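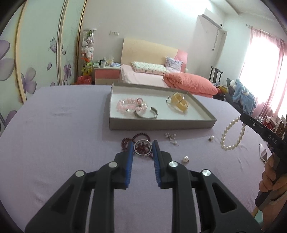
Pearl strand going up on the right, silver ring and the red beads still to do.

HOME BUILDS: THE JEWELRY SORT

Quick one this month, deadline was yesterday. The gripper pair moved out of the shared workshop and into a bedroom, so no bench, no clamps, no overhead lights. Just a bed with a lavender sheet, a gray cardboard tray, and a pile of jewelry to get into it.

Why jewelry. We've done blocks, we've done sockets, we've done the screw bins to death. All stiff, all stay where you put them. Beads don't. Pick up a strand at one end and the other end goes where it likes. Bangles roll. Earrings are tiny and the cloth gives under the fingertips so you press down and they sink. Good hard test for something put together on a kitchen table over 11 evenings.

Build notes, for those who asked at the last open night:

Both hands are the Rolov pattern, two parallel fingers, same cut-out body as before. Printed the second set on the workshop machine, the first set at home. The home ones came out a hair tight at the pivots and needed reaming. Do this BEFORE you put the caps on. Getting them off again is a pain and we lost one under the workshop fridge.

Blue ridged pads inside the fingers. Earlier pads were smooth and pearls shot straight out, one went in the sawdust bin and stayed there. Ridges run better. Still not great on anything flat.

Logging is through Plemus, on the old laptop. Tally stands at 3314 grabs since we started keeping one, bench work included. Some of those are the same wrench over and over, so don't be too impressed. 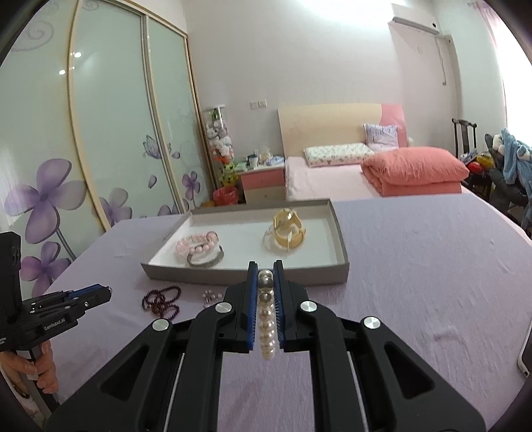
Pearls hanging between the pads, tray waiting underneath.

What we learned about strands: grab near one end and let the rest hang, then lower it into the tray so it folds up on itself. Grabbing in the middle gives you two tails and both catch on things. Go slow on the lift. If the strand is tangled with anything, stop and use the second hand, that's what it's for.

Bangles: one finger inside the ring, one outside, close gently. Coming at it from the top with both fingers outside works too but only if its small enough, and it skids.

Earrings: no good method yet. Pushing them together in a bunch first helps a bit. Somebody suggested thinner tips that clip over the pads, and the Skov files have a tip like that, would need scaling down. If anyone has printed it in the softer filament please say how it went.

Cloth: pull the sheet tight. Wrinkles hide the small stuff and the fingers pick up a pinch of fabric along with it, then everything moves at once.

Still to fix: 2 loose screws in the left hand linkage that back out after a long session (thread lock on order from Vulska), and the return spring is too strong, your hand gets tired. Going down one size. Spare springs are in the drawer marked MISC next to the drill press, please write on the sheet if you take any.

Next round will probaly be folded socks, or cutlery if the drawer insert gets finished. Bring your own build if you've got one, half finished is fine. Shop is open the usual hours through April, sign-up sheet by the door.

Apr 26, 2026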